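**Candora working group – minutes, August**

Present: Laltia (collection), Bastcombe (modeling), Ziółkowski (hardware). Meeting opened at 10:30.

1. **Last month's actions**

 Gripper jaw pads replaced on both pairs. The labeling guide is still in draft and carries over.

2. **Cloth handling, first result**

 Bastcombe presented the comparison. The policy trained on 200 two-gripper demonstrations was run for 50 trials against the earlier one-gripper baseline. Most failures came at the second grasp – the free corner folds under and the policy closes on a double layer. Bastcombe wants more demonstrations that start from a crumpled garment. Laltia noted that the present set leans heavily on shirts laid flat. Agreed that crumpled starts take priority until the next meeting.

3. **Dataset status**

 The total stands at 465 episodes before filtering. Episodes where the cloth leaves the wrist view for long stretches will be kept but tagged. Ziółkowski asked whether the head view could stand in for those stretches. Bastcombe will test this on a small subset.

4. **Collection on the bed**

 Laltia went through the current method. The operator works with 2 hand-held grippers and every episode uses a single blue garment. Sheet color is to be written in the episode notes from now on. Objects left on or beside the bed are also to be noted, without moving them mid-episode.

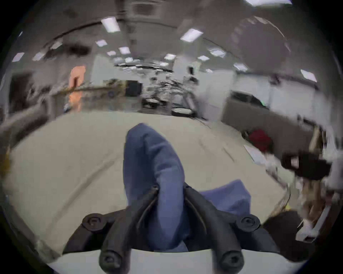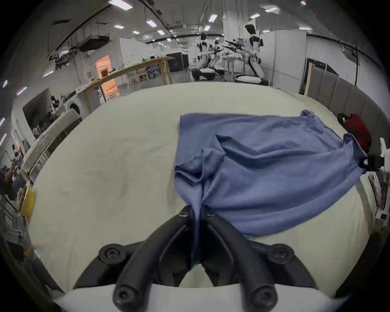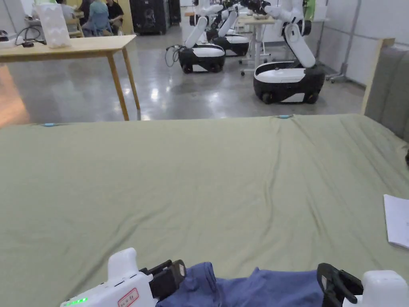
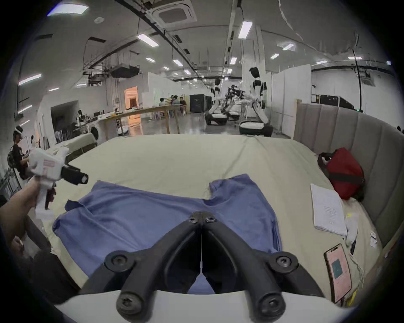 5. **Actions**

 - Laltia: record crumpled starts on both sheets
 - Bastcombe: head view test, rerun of the 50 trials
 - Ziółkowski: spare screws for the gripper joints
 - All: comments on the labeling guide

Meeting closed at 11:20. Next meeting to be set by Bastcombe.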